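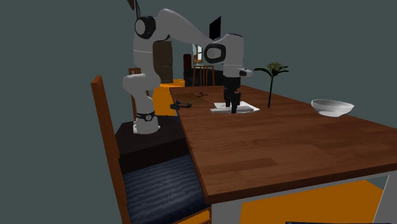 Household and Shop-Floor Automation: Are Table Tasks Ready for Service?

Members' Forum, General Discussion
Thread opened 2025-12-13

diltbridge_facilities
Our dining services office at Diltbridge has been asked to state whether clearing and resetting tables can be assigned to a machine in the next budget year. The attached rendering shows the sort of work in question: a napkin lying flat on a wood-grain table, with a plant and a shallow bowl on the same surface. I would be grateful for views from members who have run trials on real premises. Vendor brochures are already on file and need not be reposted.

huststead_ops
Huststead ran a trial in February. The arm cleared bowls to an acceptable standard. Napkins were a separate matter. A single ply of paper on a flat top offers very little to grip, and the fingers either slid over it or creased it. Of 16 attempts at picking up and folding, 5 met our standard for guest areas. We did not renew.

linecell7
With respect to the previous member, that result speaks to one gripper and one type of napkin. Our shop handles paper liners every shift using suction, and the failure rate is low enough that it no longer appears in the monthly report. I would not advise Diltbridge to decline on the basis of a single trial.

huststead_ops
The objection is noted. Your liners arrive in a stack, in a fixture, in the same place each time. A guest leaves a napkin wherever he pleases, often under the edge of a plate.

katayama_user
We have the Katayama unit on loan. Two points for the original poster.

First, simulation is useful for reach. In the posted view the arm stands on a pedestal at the near edge of the table, and the bowl is close to the far edge. Please measure your longest table before discussing anything else.

Second, chairs. There is a chair in the foreground of that view, near the pedestal. In our hall the chairs are never pushed in, and staff spent 7 minutes per table moving them before the unit could be positioned. This was not in the proposal we received.

linecell7
The chair problem is a matter of layout and could be settled with a ceiling rail.

fusley_hall
Fusley obtained a quotation for a ceiling rail. The building owner refused permission to drill. I support the Huststead position for dining areas, although I would accept a machine for wiping bare tables after closing.

diltbridge_facilities
Thank you all. Could katayama_user state whether the unit was ever asked to work around a plant or centerpiece? Ours stay on the tables all day.

katayama_user
It was. We removed the centerpieces after the second week. The thin stems were the difficulty, as the sensor lost them against a dark wall. I can forward the incident sheet if you send me an office address.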